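How to run a live-score silent film night in a small hall

Wrote this up fast after the June one, while I still remember what went wrong. It's for a hall with 60 seats or so few that you can see everyone's face. Bigger room, different problems.

Pick the film first

Not the musician. Go for something short. Comedies under an hour are the easiest, and a two-reeler in front of the main film gives latecomers time to sit down. Check the rights properly. The film might be out of copyright but the restoration you want to show may not be, and the music on the disc almost certainly isn't. You're turning that sound off anyway, but ask in writing. Email, not phone. Keep the reply.

Watch the whole thing yourself, silent, start to finish. Boring but do it. You'll find the slow bit in the middle and any intertitles that need a warning on the poster.

Lock the running speed

This is the one that bites people. Silent films were shot at all sorts of speeds and two copies of the same title can run several minutes apart. Whatever copy you give the musician has to be the exact file you project. Same file. Put it on two USB sticks, label them, hand one over, keep the other in your bag. We had Octavio Valderrama rehearse for three weeks to a copy off the net, and our projection file had a whole extra reel of chase. He vamped. It was fine but he wasn't happy.

Make a cue sheet

Plain spreadsheet, or paper. Columns: time on the counter, what's on screen, mood, who's playing. Don't write a cue for every shot. For a 60 minute film, 20 cues is plenty. Mark the hard hits (door slam, gunshot, the fall in the river) in a different colour. Leave a blank column for pencil notes, becuase there will be pencil notes. 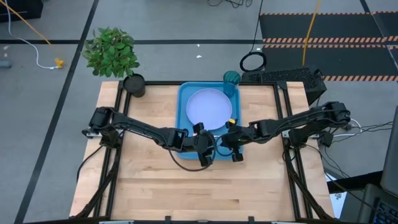
Print it big. 16 point at least, single sided, no staples. Page turns in the dark are noisy, so tape the sheets side by side if the stand is wide enough.

Lights

Musician needs to read, audience needs dark. Clip-on stand light, warm bulb, a bit of black card on the screen side so it doesn't spill. Test it with the hall lights fully off. Sit in the front row and then the back. If there's a glow on the bottom of the picture, drop the stand lower.

Where to put the piano

Side of the screen, angled so the player can see the picture without twisting. If the sightline's bad, put a small monitor on the floor and feed it from the same laptop. Check for lag. Even a little bit of delay and every pratfall lands late. Nayeli Echeverri plays with her back half to the crowd and swears by it, says she stops noticing them.

Get the piano tuned the day before, not the week before. Hall pianos drift the second the heating goes on.

Rehearsal

One full run in the actual room, with the actual projector. Not negotiable. We do ours on the Tuesday, 7 pm, doors locked. Things to sort out there:

Who gives the start signal (one person, one torch flash)
How loud the projector fan is
What happens if the file freezes. Ours is: keep playing, lights stay down, count to 20, then Fernanda walks out and says something
Where the second player sits if you've got one
Whether the exit sign reflects on the screen

On the night

Laptop plugged in, sleep mode off, wifi off, notifications off. Mute the film at the laptop AND at the desk. I've heard the canned organ come blasting out over a live cello and you don't forget it.

Doors half an hour before. Introduce the player before the film, by name, thirty seconds max. Tell people they're allowed to laugh and clap during. They won't believe you the first time.

Leave a gap after the end title. Don't bring the lights up on the last note, let the player lift their hands first. Then lights, slow.

Paying people

Agree on the fee before the poster's printed. Rehearsal counts as work. If it's a door split, say what happens if it rains and only 3 people show up. Write it down, both sign, done.

Next one's at the Colley hall, two pianos. Will add notes on that when I've got them. If you've got a fix for fan noise that isn't a doona over a box, email me.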